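Care of Gold-Plated Silver at Home

Gold plating is a thin layer, so it needs softer care than solid gold. We repair many pieces from the Fernia and Juven lines, and most of the damage comes from cleaning too strongly.

Take the ring off before you wash dishes or use hand cream. Wash it in lukewarm water with one drop of mild soap, and dry it with a cotton cloth. Do not use toothpaste or baking soda, they scratch the gold.

For engraved letters, use a baby toothbrush and brush along the line of the text, very lightly. Silver dip is for bare silver only.

Keep each piece in its own small bag. A chain will mark a ring if they lie together. The Lelance pouch no. 49 is big enough for a ring and one pair of earrings. 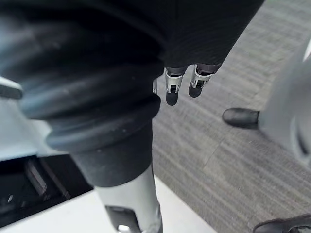

Can a worn ring be plated again?
In most cases it can, if the silver under the gold is not deeply scratched. Bring it to the shop and we will look at it first.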